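Why does everyone here follow the Mapplebeck election?

skavance_fan
I live 2000 miles away and I've refreshed the count all morning! They pump oil, we pump oil, so when their runoff gets decided by 1270 votes, my whole office argues over it.

Tarmo O.
Not buying it. Half the folks shouting online couldn't find the place on a map. It's just a way to yell about our own government.

wpickering
Well, sure, but that's still a reason to care? My cousin moved there in July and says the fuel lines are awful (worse than ours, and ours are bad).

Tarmo O.
Fuel lines, yes. The speeches, no. I gave up after 18 minutes.

skavance_fan
You lasted longer than I did, lol. I'm still reading the recount thread, all 205 replies of it.

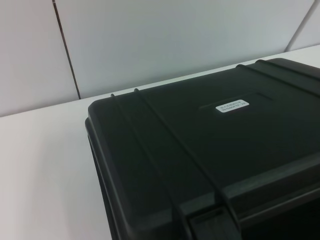 Related thread: Will the Irex pipeline talks survive the recount?

J_Mellor
My guess is no, not with that margin. Anyone got a link to the second round of talks?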